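About Us

Hi, I'm Zoi Vrettos, and I run Lenell, a housekeeping company for small hotels, guest houses and furnished rentals. If you've stayed in a rented room in Drindov and found the trash bag changed and the pillows where they ought to be, there's a fair chance it was us.

I started out cleaning rooms at the old Ekard guest house when I was between office jobs and needed something for the summer. I thought I'd last until the end of July. Instead I found I loved it! I loved the carts, the stacks of sheets, the ten minutes when a room goes from slept-in to ready. I stayed for years, worked my way up to running the floor, and then went out on my own with a station wagon, a vacuum I'd bought secondhand and one client who was willing to take a chance on me.

There are 7 of us these days, and we look after rooms all over town and out along the Koech road. Most are plain, comfortable bedrooms: a bed, a nightstand, somewhere to sit, carpet underfoot. I like rooms like that. They don't have much to hide behind, so when one's been cleaned properly you feel it the second you open the door (and when it hasn't, you feel that too).

What we do

Full turnovers between guests are most of our work. That means stripping and making the bed, dusting, vacuuming, bathroom, trash, and a last look under everything. We also do stay-over service, the lighter kind, where somebody is still living in the room and just wants it freshened up. And twice a year we'll come in for a deep clean, with the furniture pulled out and the carpets shampooed.

Trash comes first in every room. I'm a bit of a bore about this, ask anyone who's trained with me. You can't dust a nightstand with a coffee cup on it, and you can't vacuum around wrappers, so the bag goes around the room before anything else gets touched. Nightstand, desk, floor, down the side of the sofa. Then it gets tied and it goes out to the cart, and only then does the fresh liner go in.
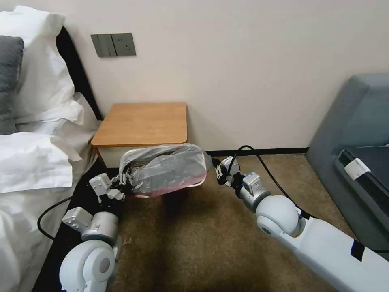

Do you bring your own trash bags and supplies?

We bring everything, bags and liners included, and it's all covered in the price of the visit. If you have a cleaner or a liner size you prefer, leave it in the closet with a note and we'll use yours.

How we work

Every room gets the same route. We start at the door, go around the walls, and finish back at the door with the vacuum. I wrote the route down on the back of a supply receipt in my first month, and the checklist our crew carries is still that list with a few additions. Bins are on it, and so are light switches, outlets plates, headboards, baseboards and the underside of the nightstand shelf — I know, but run a finger along one sometime.

We work in pairs on turnovers. One person takes the bed and the soft things, the other takes trash and surfaces, and they swap at the next room so no one's back gives out by lunch. Sheets come off inward, corners to the middle. Pillows get checked one at a time. I've found earrings, a retainer, and once a very nice fountain pen inside a pillowcase, and the pen's owner sent us a box of pears.

Anything left behind gets bagged, labeled with the room and handed to the front desk the same day. Papers with writing on them don't go in the trash unless they're already in the bin. Chargers get coiled and put with the lost property too, and I'd guess we could open a shop with those.

The small stuff

People ask why I fuss over bins. A wastebasket is the one thing in a bedroom every guest uses, usually in the first hour, and they always look inside. So we empty it, wipe it out, check the bottom for anything sticky and fold the liner down over the rim so it doesn't slide in the first time somebody drops a water bottle. Then it goes back by the nightstand, or wherever the owner likes it. Some owners want it hidden under the desk. I think that's a mistake, guests never find it, but it's their room!

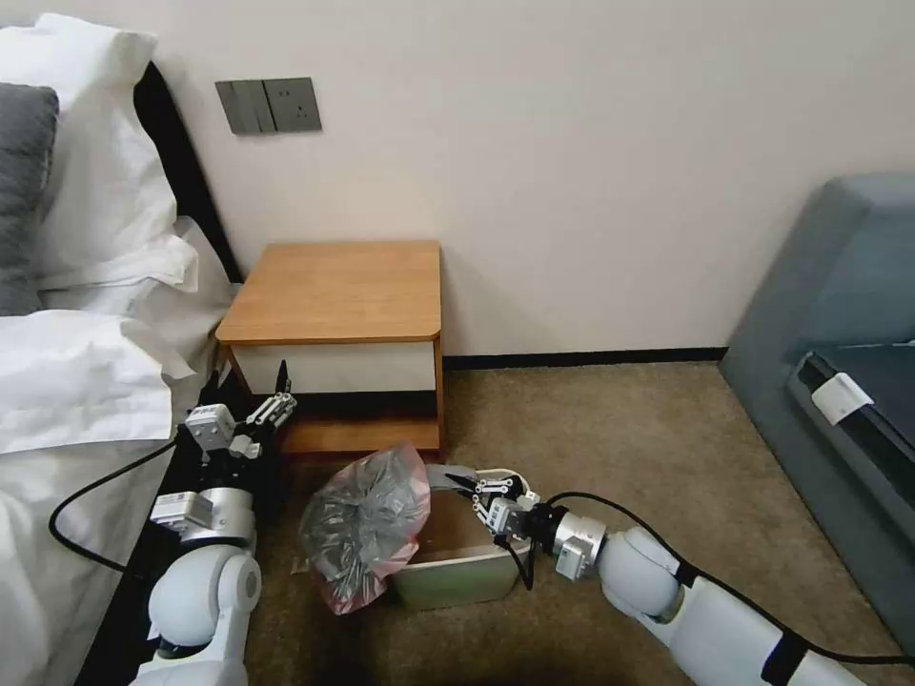 The bedside bin, with its pink bag over the side.

The people

Most of our crew came to us through somebody already on it. We train in real rooms, on the clock and paid from the first day, and a new person shadows for two weeks before taking a room of their own. I still do rooms myself on most mornings. I'd go a little strange sitting at a desk all day, and it's how I find out that the new spray streaks or that a vacuum belt is on its way out.

We moved into our own storeroom on Feb 15, 2020, after years of keeping everything in my garage. It's 600 square feet with shelving on three walls, and it holds 700 sets of sheets when it's full. My car has its parking spot back, and my neighbors are happier too.

Working with us

If you have rooms that need looking after, one or twenty, get in touch through the contact page and I'll come by and walk through them with you. The visit is free. Tell me what bugs you most about how they're being cleaned now, that's always the most useful part. We're out on the job until midafternoon, so if you call in the morning leave a message and I'll ring you back by the end of the day.

Zoi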